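Dark sinks – keeping them clean without wrecking the finish 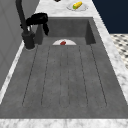
Dark gray basin with a grooved floor, marble counter all round.

4 August 2021
19 shares | 7 comments

Quick one today, kitchen half packed up and the kids are hungry. Lots of you asking about dark sinks after the countertop post. So – what works for me, in no order.

The white film. Not dirt, it's limescale. Scrubbing with dish soap does nothing. Half white vinegar, half warm water, spray bottle, leave it a few minutes, wipe, rinse well. Check your maker's leaflet first, some coatings don't like acid. And keep the vinegar OFF the marble if you have marble. It etches. Dull spots that don't wipe off, ask me how I know. Lay an old towel along the edge before you spray.

Dry it. Boring I know. A cloth on the faucet, quick wipe after the last dishes at night. Takes no time and cuts the film down more than any product I've bought.

Grooves. Gunk sits in them, mostly tea and coffee. Old toothbrush, baking soda paste, go along the groove and not across. Rinse with the sprayer from the back so it all runs to the drain. Bamboo skewer for the really stuck bits. No knives, no metal.

Gray streaks that look like scratches. Usually metal marks off pans. Try a damp melamine sponge in one corner before you panic. Light pressure, it's a mild abrasive, and on a shiny sink it'll leave a dull patch. On matte I've had no trouble.

No bleach soaking. A splash in water for a bad tea stain, 2 minutes, rinse, done. Never overnight. Never ever with the vinegar, the fumes are dangerous.

Oil. Some people rub mineral oil on a dark sink to bring the color back. It does look great for a day. Then it grabs every crumb and soap smear going. I quit.

Boiling pasta water – run the cold tap while you pour. Composite sinks are supposed to take it but the pipe underneath might not thank you.

Smelly drain. Nearly always the strainer basket and the rubber bit under it, not the pipe. Take it out, soak in hot soapy water, scrub the underside. You will be disgusted. Then a kettle of hot (not boiling) water down after. I do mine the first of the month, or when I remember.

Marble around the sink. Reseal when water stops beading. Drip a little on by the faucet, wait, if the stone goes darker it's time. I used the Lundden sealer last time, 100 ml bottle did the whole counter with some left over. Thin coat, wipe off the extra before it drys or you get haze. Lemon, wine, tomato – blot right away, dont wipe, wiping spreads it.

The bead of caulk. If it's black it's mold inside the silicone and no amount of scrubbing gets it out. Cut it away, dry the gap overnight, new bead of kitchen silicone. Masking tape both sides, pull it while the silicone is still wet.

Cloths. Microfiber for drying, cotton for everything else. Wash hot, no fabric softener, it makes them smear. I like the plain ones from Nimen, the fancy waffle ones shed on me.

More on faucets and that green crust next week, if I find the wrench.

7 comments

We use cookies to remember your settings and count visits. Accept | Manage

Get new tips by email. Enter your address to sign up. Unsubscribe any time.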